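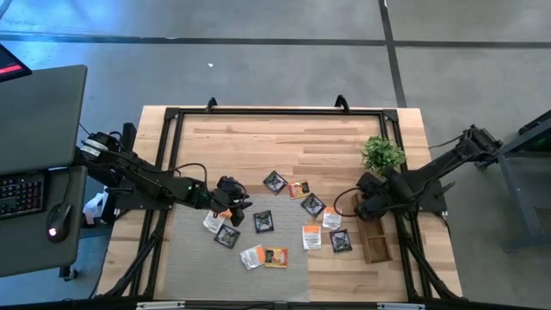
Flomoscombe workshop teaches a pair of robot arms to sort snack packets

6/7/19

Anyone who has ever tidied a kitchen drawer knows how it goes: you pick a thing up, you turn it the right way around, you put it where it belongs, and you do it again. At the Stinex workshop in Flomoscombe, two black robot arms are being taught much the same chore, and the teaching is done by a person, by remote control, with a great deal of patience (and, we gather, a great deal of coffee).

The job is to get small flat packets off the table and into a wooden tray with compartments. Tarcísio Seixas, who has steered the arms through most of the lessons, says the packets are harder than they look, lying flat and every which way on the mat.

"You feel for it, really," he told us. "My hands know what to do, and I'm trying to lend them to the arms for a little while."

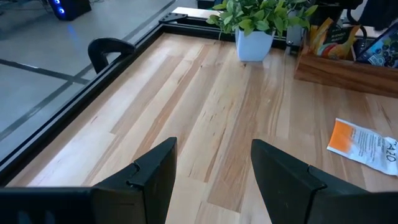 Reading time: 2 min

Each run from start to finish is saved as one lesson, and so far the team has kept 2,979 of them, with 22 recorded on the morning we dropped in. Seixas throws out any run he isn't happy with, and he is a fussy man about it, bless him!

The dried mango stands up in the tray quite nicely, but the thin sachets like to lie flat on the wood, and getting the gripper fingers down around one takes a slow, careful approach. Stinex plans to hold an open afternoon in March, when visitors will be welcome to take the controls and try a packet or two for themselves.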